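What is freedom of religion? (and what happens when people don't have it)

Explainer for ages 8 to 12
By Rosalie Egger
2023-05-31

Quick one this week, lots to get through. A few of you wrote in after the April page on flags and asked about something from the news – people getting in trouble for praying. Can that really happen? Yes. In quite a few countries, right now. So let's go.

First, the word itself

Religion. You probably know some. Christianity, Islam, Judaism, Hinduism, Buddhism, Sikhism. There are lots more, some with millions of people and some with a few hundred in one valley. And plenty of people have no religion at all.

Freedom of religion means you get to decide what you believe. Also means you can:

Pray, or not pray.
Go to a church, mosque, temple, synagogue, gurdwara, or stay home.
Wear something that shows your faith, like a cross or a turban or a headscarf.
Celebrate your holidays.
Change your mind. Swap religions, or drop yours.

That last one surprises people. It's in there though, and it's one of the parts that gets argued over most.

Grown-ups who work on this often say "freedom of religion or belief". The "or belief" bit is for people who aren't religious. They're covered too.

Where is it written down?

In 1948 the United Nations agreed on a big list called the Universal Declaration of Human Rights. It has 30 parts, called articles. Freedom of religion is in Article 18. The Second World War had ended three years before, and millions of Jewish people had been murdered in it for being Jewish. The people writing the list had that very much in their minds.

There's one for kids as well. The Convention on the Rights of the Child, 1989. Look up Article 14. It says children have the right to think and believe, and that parents can guide them as they grow up. How much guiding? People disagree. Good one to argue about at supper.

Is the Declaration a law? Not exactly. It's more like a promise. Later on, countries signed treaties, and those are stricter. But there's no world police officer who turns up when a country breaks one. Mostly other countries complain, or reporters write about it, or a court gets involved. Slow stuff.

What does it look like when it goes wrong?

People think of wars and burning buildings. That does happen. A group with guns attacks a village and tells everyone of one faith to leave. Families lose thier homes in a night. When somebody is treated very badly over their religion, again and again, the word is persecution. Say it per-seh-KYOO-shun.

But a lot of the time it's duller than that. It's paperwork.

Here's a story. Marta Hordiienko is 71 and lives in Clundport now, a harbour town, but she grew up in a place where the government didn't like religion much. You could go to church, officially. To have a church, you needed a permit. To get the permit you needed a form. The form came from an office that opened on some mornings, and the man there would say the form had changed, come back with the new one. Her parents' group asked for years. Never got a no. Never got a yes either.

So they met in kitchens. Curtains shut, singing very quietly, almost a hum. Her job was to sit by the window and listen for cars. She was nine.

"I was proud of the job," she told me. "I didn't know I was meant to be frightened until I saw my mother's hands."

The group had 43 people in it and they couldn't all fit in one kitchen, so they took turns. Marta's family went on the second and fourth week.

Was anyone arrested? Yes. Her uncle, for keeping books. Prayer books and a few song sheets, he had them at home. He was let out after five months and lost his job at the railway. Her teacher also stopped calling on her in class, all year. A small thing next to prison. She remembers it better. 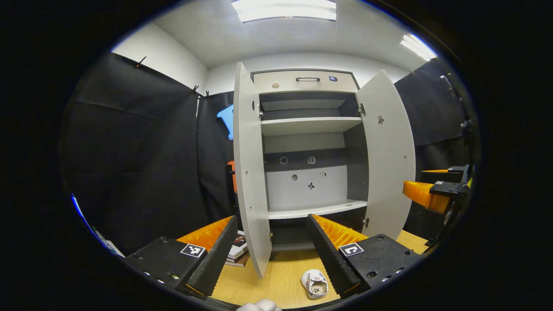
Things to notice in Marta's story. There was no law saying "you must not be a Christian". There was a law about permits, another one about printing books, another about meetings of more than a few people. Put them together and you get the same result. Lawyers look at this a lot – what does a rule say, and what does it do?

Who gets picked on?

Often it's a minority. That's a group that is smaller than the main group. Christians are the biggest group in some countries and a tiny one in others. Same with Muslims, same with Hindus. So the same religion can be comfortable in one place and in danger in the next one over. And people with no religion can be a minority too.

Sometimes it's people from inside the same religion, who do it a bit differently. From outside you might not even be able to tell the two apart. They can.

Why do governments do it? Some reasons that come up:

They want everybody to be loyal to the leader and nobody else.
The main religion has a lot of power and wants to keep it.
There's been a war, people are scared, and it's easy to blame a small group.
It's old. It was like that for their grandparents and it got handed down.

None of those make it ok. But if you want to fix something you need to know how it works.

Are there any limits?

Yes, a few. You can believe absolutely anything you like inside your head. No limits there at all. What you do is different. You can't hurt someone and say "my religion told me to". You can't set up your drums and hold a service in the middle of a highway.

The tricky cases are in between. Can a school with a uniform tell a student to take off a head covering? Can a nurse swap shifts to keep a holy day? Can a town stop bells at 6 am? Different countries answer differently, and judges spend months on these. If you're not sure what you think, you're in good company.

What about the people who leave?

Some people who are persecuted move to another country. If they have to run from danger and cross a border, they may be refugees. Religion is one of the five reasons listed in the Refugee Convention of 1951. The others are race, nationality, political opinion, and belonging to a particular social group.

Marta came to Clundport with her husband and two suitcases. Ustyna Nazarenko came much later, from somewhere else altogether, and the two of them met at a bus stop in the rain. They don't go to the same church. They go to the same swimming pool.

Not everyone can leave, or wants to. It's home. Your grandmother's grave is there, your apple tree, your whole street. Lots of people stay, and keep their heads down or keep asking for the form.

Can things get better?

They can. Bukthorpe used to have a bylaw that said a building used for worship had to have 126 parking spots. Sounds neutral, doesn't it? Same for everybody. Except the old churches were there before the rule and didn't have to follow it. The only people it stopped were the new ones – a small Muslim group who'd found an empty shop on Dunmore Road.

Marisol Quezada was in grade seven. Her best friend's dad was in the group. She read the bylaw for a school project, saw the problem and started a petition. Needed 2,000 names for the council to discuss it. She got 1,659.

So that was that? No. A councillor, Rostyslav Shevchuk, read the petition anyway and asked for it to go on the list for the next meeting. He was allowed to, any councillor was. They talked about it for two evenings. The second one went past ten. Some people were for it, some very much against, one man only wanted to talk about parking in general. The rule was changed to match what shops have to do.

The group moved in that fall. There's a bakery next door and the parking is still bad.

Words to know

Persecution: treating people cruelly over and over for who they are or what they believe.
Minority: a smaller group inside a bigger one.
Bylaw: a rule made by a town or city.
Treaty: a written agreement between countries.
Refugee: someone who had to leave their country to be safe.
Petition: a letter that lots of people sign to ask for a change.

Your questions

"Is it rude to ask someone about their religion?" Depends how. "What do you do on your holiday?" is friendly. "Why do you wear that weird thing?" isn't. And if they don't want to talk about it, leave it.

"My friend isn't allowed birthday parties. Is that persecution?" No. Some families don't celebrate birthdays as part of their faith, and that's their freedom. Persecution would be if someone punished them for it.

"What if I don't know what I believe?" Fine. Loads of people don't, including old ones.

"Can I do anything?" You can learn what your neighbours celebrate. You can stick up for a kid who gets teased about lunch or clothes or prayers. Some groups also run letter-writing for people in prison – ask an adult to help you find one and read their rules first, there are things you shouldn't put in the letter, like your adress.

Try this

Draw a street with six buildings on it. Now write one rule for the whole street that sounds fair. Swap with someone. Can they find a person on your street who the rule would be hard on? We did this at the Grania library with two classes and most of the rules lasted less than a minute. One lasted the whole lesson. It was "no geese".

Next time: how a ceasefire works, and who gets to call one. Send questions by Friday please, I was short last time.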